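I'm after someone to help me plan our next round of kit at Hirnaveck. We've got 55 pairs of hand-held grippers on the wish list and money for far fewer – so I need a person who likes spreadsheets and doesn't mind ringing suppliers! 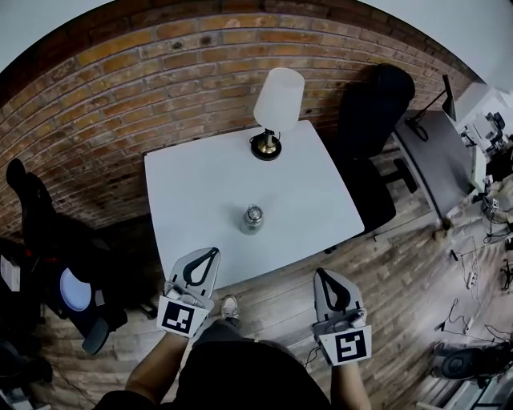
It's two days a week at Clurncombe, and you'd get hands-on time with the grippers before you cost anything. Spares, cables and repairs need budgeting too (I always forget the cables). Send a short note to Efraín Arboleda by 4/19/26.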